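Home Tips Kitchen Garage & Car Small Apartments Archive

Living With Other People's Stuff: Tips for the Shared House

I moved into the big house on Clornstead Street in August, with one suitcase and a cast iron skillet. The house had four other adults, 14 kitchen drawers and a bathtub full of ferns. Most of what I know about keeping a household running I learned there, usually a day late.

Label the shelf, not the food. Names on food come off with the lid. A strip of masking tape on the refrigerator shelf stays put for years, and it settles the question of whose kombucha is whose. If the kombucha has grown something, the shelf's owner gets the first vote.

Give the strange thing a home. Every shared house has one. Ours was a department store mannequin in a bathrobe, which I met at 4 in the morning on my way to get a glass of water. Once we agreed she lived in the corner by the dryer, people stopped screaming. She also turned out to be a decent drying rack for sweaters. Put a towel over the shoulders first so the wool doesn't stretch to a point.
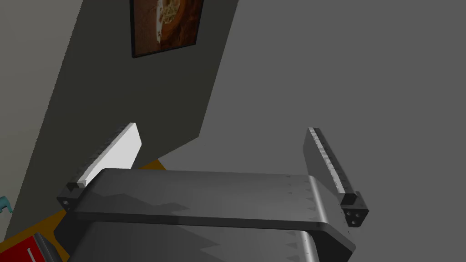
Sprouting jars need a drip tray. Jagadeesh kept his on the windowsill above the toaster, tilted so they'd drain, and they did. A baking sheet with a folded dish towel on it will save you a toaster.

For incense smell in curtains, skip the spray. You'll get incense and lavender, and a headache. Take the curtains down, shake them outside, and wash them cold with half a cup of white vinegar. Bowls of baking soda around the room help a little. They also invite guests to ask what the bowls are for, and in our house somebody always had an answer ready.

Candle wax on a wood floor: put ice cubes in a plastic bag, hold it on the wax until it goes brittle, then lift it with an old library card. Go along the grain. Wax on a rug comes out with brown paper and a warm iron – keep moving the paper to a clean patch or you're only spreading it.

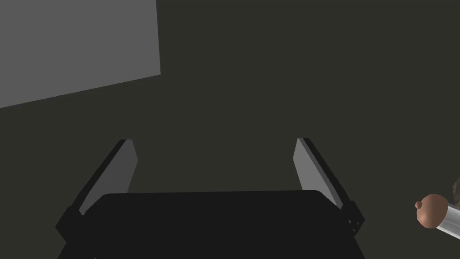 Drums go on a rug. Two rugs if there are neighbors downstairs. Vignesh used carpet samples from a store that was closing, and the complaints dropped to one every Tuesday, which we took as a compliment.

Water the bathtub ferns before your shower, with lukewarm water, and move them to the bath mat while you wash. They don't care for shampoo. Wipe the tub before they go back in, or the next person will be standing in potting soil and will want to talk about it at dinner.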